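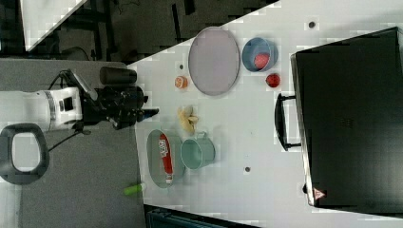
The white table, with a few things on it.

Kundia Community Help > Home and Workshop > Surfaces and Cleaning

How do I clean a white tabletop when I don't know what it's made of?

greywagtail
Posted 2021-11-16

I have a secondhand worktable with a white top. It came from an office clearance in Brallgate in October and had no label or paperwork. The seller thought it was from the Nestunlow line but wasn't sure, and the Nestunlow tables I've looked up come with more than one kind of top, so that doesn't help much.

The table gets used every day and has picked up three kinds of marks:

Gray streaks where metal things get slid across it. They look like pencil but don't rub off with a damp cloth.

A tacky patch where a strip of tape was left on too long. I got the tape off but the glue stayed, and now it collects dust.

A faint tea ring. It has faded a little but I can still find it in daylight.

So far I've used dish soap and warm water, and glass cleaner once. Soap takes off ordinary dirt and leaves the other three alone. Glass cleaner did nothing I could see.

A neighbor told me to use a melamine sponge. Someone at the hardware store told me never to use one on a white surface and sold me a bottle of Bennani surface cream instead. The bottle says it is for "most hard interior surfaces" and to test first, but it doesn't say what I'm testing for. I haven't opened it.

A replacement top in this size is $177 plus delivery, so I'd like to keep this one. I don't mind if it ends up looking used. I just don't want to make a shiny spot or a dull spot in the middle that's worse than the stain.

Is there an order I should try things in, and can I find out what the top is made of without damaging it?

marshlantern
Member, Surfaces and Cleaning

You can narrow it down enough to clean it safely. Look underneath first. The underside and the edges tell you more than the face does.

If the underside is chipboard or has a brown or off-white backing sheet, and the edge is a separate strip, you have a laminate or a melamine-faced board. For cleaning purposes they behave much the same, though melamine facing is thinner and wears through sooner. If the underside is bare wood or board and the white runs over the edge with no seam, it is probably paint or lacquer. If it's cold to the touch and a fridge magnet sticks, it's coated steel. If it is white all the way through, including inside any screw holes, it is solid plastic or one of the composite sheets.

To tell paint from the others, put a little rubbing alcohol on a cotton swab and hold it on a spot underneath where the finish wraps over. Wait a few seconds, then wipe. If white comes off on the swab, or the spot turns soft or sticky, it's a paint or lacquer that alcohol will damage. Stop there and stay with soap and water. If nothing happens, alcohol is very likely fine for short contact.

Once you know that, work from mildest to strongest and rinse between steps so you aren't mixing products.

Start with the tape glue. Warm it with a hair dryer on low and roll it up with your thumb or the edge of an old plastic card. Most of it should come away like that. For what's left, rub in a drop of cooking oil, leave it ten minutes, wipe, and wash with dish soap. If there is still a film and your swab test was clean, use alcohol on a cloth. Don't use acetone or nail polish remover. It is fine on some laminates and ruins plastic and paint, and you don't know which you have yet.

The gray streaks are usually metal left behind on the surface — the top is harder than the thing that was dragged over it. They sit on top, so they can come off. Make a thin paste of baking soda and water and rub lightly with a soft cloth, following the streak. Rinse well, as dried baking soda leaves a haze that people mistake for damage. A cream cleaner does the same job a bit faster. I haven't used the Bennani one, so I can't say how coarse it is. Rub a little between your fingers. If you can feel grit, treat it as a last resort.

For the tea ring, lay a cloth wet with hydrogen peroxide from the drugstore over it, cover with plastic wrap, and leave it for an hour. Check partway through. Do this on laminate or solid plastic only. I wouldn't do it on paint.

As for the sponge, your neighbor and the store are each half right. A melamine sponge is a very fine abrasive. On a matte or textured top it works well with almost no pressure. On a gloss top it will leave a dull spot if you keep going over the same place. Tilt your head and look across the surface toward a window. If you can see a clear reflection of the window frame, leave the sponge in the drawer.

Dovetail_and_Rust

Skip all that and sand it. Wet and dry paper, 1000 grit, bit of water, two minutes. I did mine and it came up like new. If it's dull after, put car polish on it.

marshlantern
Reply to Dovetail_and_Rust

That's reasonable on a solid top, where there is more of the same material underneath. On melamine facing or a printed laminate the wear layer is very thin, and 1000 grit will go into it quickly. You can't put it back. Please don't try it until you've looked at the edge.

Dovetail_and_Rust
Reply to marshlantern

Fair enough, mine was solid. Should have said.

pantrydoor

I clean rental apartments and see a lot of white counters and tables. The answer above is good and I'd only add a few things from doing it every week.

Try whatever you're going to use on a corner that sits against the wall, and leave it overnight before deciding. Some finishes look fine when they're damp and show the change the next morning.

When you get to the stain, don't clean only the stain. Clean a wider area and ease off toward the outside. Most of the "clean spots" I get called about are just one clean circle on a table that's a shade darker all over from hand grease.

No bleach on the tea. It can yellow some white plastics, and the yellow doesn't come out.

To stop the gray streaks, put a cutting mat or a piece of felt down where you work with metal. Stick felt dots under anything heavy that stays on the table. They come in sheets for next to nothing, and they need changing when they get packed with grit, or they start scratching too.

If the cream turns out to be gritty, keep it for the sink.

greywagtail

Thank you both. I looked underneath and it has a brown backing sheet with a separate edge strip, so laminate or melamine facing. The alcohol swab came away clean. No clear reflection of the window, just a blur.

The hair dryer and oil got rid of the tape glue completely and I didn't need the alcohol. Baking soda took off most of the gray streaks. There are 2 left that I can feel with a fingernail, which I assume are real scratches, and I'm leaving those.

I haven't done the tea ring yet because I need to buy peroxide. The Bennani cream has a slight grit to it, so it has gone under the sink.

pantrydoor

If you can feel them they're scratches. Leave them be. Check the date on the peroxide at home before you buy any, or if you buy new, keep it in the brown bottle. It goes weak in the light.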